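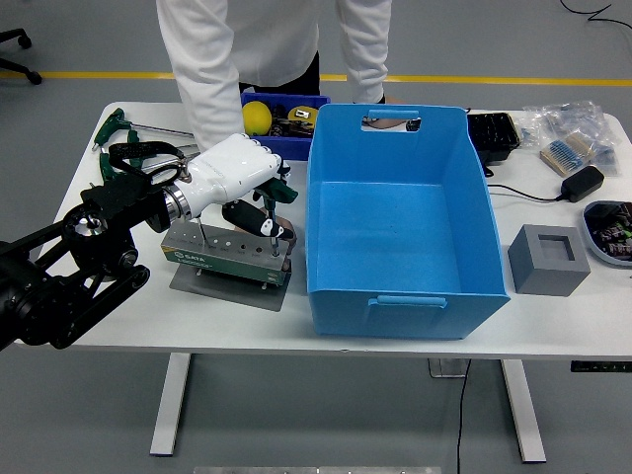
Rania El Idrissi disagreed with my first draft: a bench robot that needs 33 minutes to tidy one table is a slow colleague, she wrote, and she would still take it over doing the job herself.

Fair, but I am scoring the Windik package on shop-floor use. Returning a screwdriver to a drilled stand is the hard part – the shaft has to meet the hole nearly square. In my trial it seated 3 of 5 drivers without help. Bulky items went into an open bin reliably. Bagged components did not, as the fingers closed on film and missed the contents.

Setup was clean and the Vendis software logs every failed grasp. Suitable for a lab with spare hours. Not yet for a production bench.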